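Category: Automation / Local Industry

Marneck resets its kitchen arm model after drift in hand alignment

MARNECK — The engineering office at Cusine has finished a maintenance pass on the simulated kitchen cell it uses to prepare its single-arm robot work. The cell went back into daily use in December.

The work covered the arm's base position, the joint limits and the way the gripper closes on long, narrow objects. None of it required new equipment. The changes were made in the simulation and will be carried over to the matching cell at the company's Primmont site after a separate check.

Cusine began looking at the setup after operators reported that grasps near the front of the counter were landing slightly to one side. The error was small at the shoulder and grew toward the fingers, a pattern that usually points to the mount or the first joint.
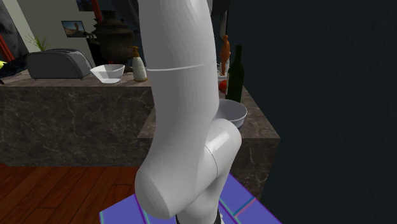 Technicians began with the base. They compared the stored mounting position against the drawing for the Primmont cell and found that the two files used different reference corners on the platform. The older file had been copied forward through several versions of the cell without being checked again. Once the corner was corrected, the arm was driven through a set of 200 test poses and its position logged at each one.

Three of those poses still failed. All were low reaches over the counter with the elbow folded, and in each the software stopped the arm before the upper link came too close to the stone. The team kept the stop in place and moved the target points instead, which added a short detour to the path.

The objects on the counter were left where they were during the base work. The office prefers to test with the counter full — bowls, bottle, toaster and the rest — as an arm that behaves well over bare stone can still catch a rim or a spout on the way down.

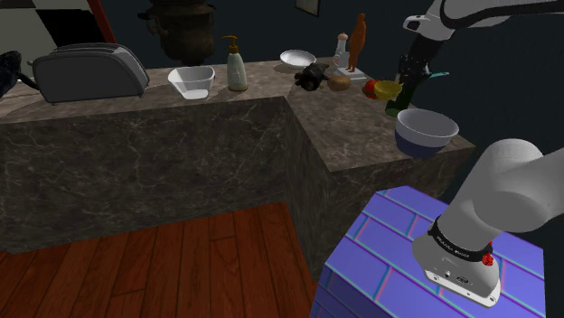 GRIPPER SETTINGS

The second half of the job dealt with the gripper. Its closing force had been set for wider items, and the fingers were reaching their limit before they had settled on anything slender. The office lowered the closing speed, shortened the final step and reset the zero point with the fingers fully together.

A two-colored rod was used for the grip checks. It is easy to judge by eye, with a teal section and a yellow one and a clear line between them, so a shift along the length shows up against the fingertips. The procedure calls for a hold on the yellow section, a lift, a pause and a slow return.

Costa, the contractor that maintains the control software, supplied an updated settings file partway through the work. It replaced 322 lines of older configuration, much of it left over from a gripper the cell no longer uses. Cusine kept a copy of the old file and says it can be restored if the Primmont check raises a problem.

The new routine asks operators to repeat the zero-point reset at the start of each shift and after any forced stop. The base position is to be compared with the drawing whenever the cell file is copied — a step that was missing from the earlier instructions. 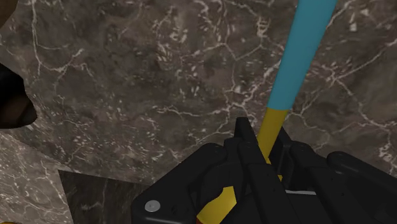

Does the Primmont cell have to be shut down for the update?

Cusine plans to load the new settings between shifts, starting at 3 p.m., and to run the low reaches at reduced speed before the cell is handed back. Production work at the site will be held until those reaches are complete. If any of them stops early, the old file goes back in and the cell runs on its previous settings overnight.

The Marneck office will keep using the simulated cell in the meantime. Its next scheduled maintenance is a review of the joint limits.

Get our local industry newsletter by email. You can unsubscribe at any time.

Contact the newsroom | Corrections | Copyright, all rights reserved | Back to top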